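# Cernance Hand-Me-Down Recipes

A README for the recipe collection, mostly so that the next person who opens this folder isn't as lost as I was.

## What's in here

There are 600 recipes in this folder, typed up from cards, exercise books, the backs of envelopes and one very greasy calendar. They came from families in and near Cernance, and they cover everything from Sunday roasts to the sort of jellied salad that I hope stays in the past (although my aunt will tell you otherwise, and at length).

Each recipe is its own text file. The file name is the dish, then the surname of whoever handed it over, all in lower case with hyphens. If two people from the same family gave us the same dish, and this happens far more often than you'd think with shortbread, the second one gets a "2" on the end. Please don't merge them! The Li family has two lemon slices and I am told they are very different.

## Fields

Every file starts with the same handful of lines, and then the recipe follows in plain sentences.

- **title**: the name as written on the original, spelling and all
- **from**: who gave it to us
- **older_source**: who they got it from, if they remember
- **serves**: left blank when the card doesn't say, and please leave it blank
- **measures**: metric, imperial, cups or "other"
- **language**: the language of the original card
- **notes**: anything scribbled in the margin

"Other" under measures is my favourite category. It covers teacups, the blue jug, a knob, a good knob, and "enough". We talked for ages about converting everything to grams and decided to leave the wording alone. There's a separate file called `measures.csv` with our best guesses for the common ones. An Australian tablespoon is four teaspoons, by the way, and that has caught out more than one of our testers, so have a look at the notes before you go blaming the baking powder.

## How it was typed up

Clifford Li did the first big batch on his own over one winter, and set the pattern that everybody has followed. Ainhoa Peñalver typed the Spanish cards and wrote the English versions that sit beside them. Where she wasn't sure of a word she put a question mark in square brackets, and those have been left in. Orest Maksymiv read every file against its card, and fixed a worrying number of sevens that should have been ones.

I've added 35 recipes since then, nearly all of them from the Diệp Đồng notebooks. Those are a joy to read. She writes the method first and gets to the ingredients when they're needed, so I've kept her order and made a short shopping list at the bottom of each one.

## Things to know before you cook from it

Oven temperatures are all over the place. Some are Fahrenheit, some are Celsius, and a good few just say "moderate". If the number is under 260 it's nearly always Celsius, but do use your common sense.

We have cooked plenty of these but nowhere near all. The ones we've tried have `tested: yes` at the top. No line means no one has made it yet, and you'd be doing us a favour by having a go and writing to let us know how it came out.

The preserving recipes are a different matter. There are 19 of them in the `bottling` folder, and they're kept as family history. Please follow a current, tested method for anything going into a sealed jar, particularly beans, meat or fish. Grandma's timing might have been fine for Grandma, but I don't want anyone getting crook on our account.

## Known problems

- 12 files have no `from` line. The cards were in a biscuit tin with no name on it.
- The Gura honey cake is missing its last step. It stops at "then turn it and".
- Accents went missing in some of the earlier Spanish files. Ainhoa is working through them.
- "Copha" is spelt three ways.

## Using and sharing

Cook from it, print it, read it out at family lunches. If you put a recipe in a newsletter or on a website, please keep the giver's name with it. If your family would like something changed or taken out, write to Fulgencio Marín, who looks after requests, and he'll sort it out. 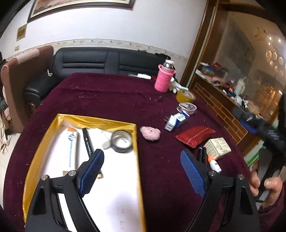 New recipes are always welcome, too. Type them up if you can, using any existing file as a guide, and keep the wording as close to the card as you can bear. Handwritten ones are fine if typing isn't your thing, only do put your name on the back.

Recent items

- Lorente family almond biscuits, both versions
- Corrections to measures.csv
- Zerker plum dumplings now tested
- Soups and broths: file names tidied
- Can anyone finish the Gura honey cake?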